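Minutes, Household and Shop Chores Working Group, 07/11/2022

Held at the Acharya workroom. Five present, one of them by phone. Notes from the March meeting were accepted with one change: "will tidy" in the Stiltach section now reads "may tidy."

**1. Sorting and pick-up work**

Cesex asked us to judge whether two-armed machines are ready to clear a play area or a parts bench. The group looked at the block tray work before talking. 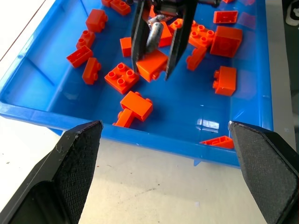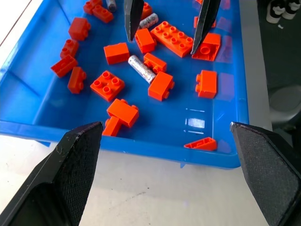
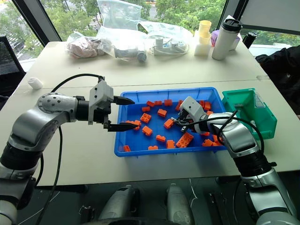
*Orange blocks in the blue tray, all three views. Batteries are in with them in the second.*

The chair's view was that picking up a block is the easy part of the chore. A parent clearing a floor also decides what belongs in the box, what goes in the trash and what rolled under the couch. A tray with low sides and a white table under it takes most of those decisions away.

The member from the shop side partly disagreed. On a bench, parts do come in trays, and a person hired to empty trays isn't asked to look under couches. If a machine did only that, all day, without someone standing by, the shop would be interested. He wants to see the "without someone standing by" part and has not seen it from any vendor.

There was some back and forth over the batteries. Blocks alone are one job. Blocks and batteries together are a sorting job, and a battery in the wrong bin matters more than a block in the wrong bin. Two members felt that any claim about "tidying" should say how often the wrong thing ends up in the wrong place. The phone member said the same should be asked of people. Agreed, and it will go in the questions to Cesex.

The way the blocks lie was also raised. Some are on their sides, some upside down, some on top of others. It was accepted that this is a fairer test than a neat row. It was not accepted that it is the same as a kid's bedroom.

Nobody at the table was willing to say from still pictures whether a tray gets finished, or how long it takes. The secretary asked that this be written down, as the last set of minutes was quoted back to us by Stiltach as an endorsement.

**2. Stiltach laundry proposal**

Stiltach wants 14 weeks to prepare a towel folding trial. The group thought this long for towels. Fitted sheets are not in the proposal and neither are socks. One member folded a towel with the meeting tablecloth to make a point about time; the point was taken and the tablecloth put back.

Decision: reply that we will come and watch when there is a mixed basket to fold.

**3. Aledari shelf restocking**

The Aledari store visit lasted 4 hours. The machine restocked cans on one shelf. Store staff opened the cartons for it and turned the labels to the front afterward. The written report calls this "fully automatic restocking." The group does not agree with the wording and will not sign the report until it is changed.

The store manager did tell our visitors she would take the help on night shift even as it stands. This should be in our notes, in fairness.

**4. Overall position**

Unchanged from March. Single steps of a chore look possible. Whole chores, start to finish, in a room nobody has set up first, have not been shown to us. One member asked for a softer wording and was outvoted.

**5. Actions**

- Chair: send Cesex the questions on wrong-bin rate, time per tray and how often a person steps in.
- Secretary: write to Stiltach about the mixed basket, and about quoting our minutes.
- Shop member: price out a person emptying trays for one shift, for comparison.
- Aledari report: on hold.

Parking at the Acharya building was held over again.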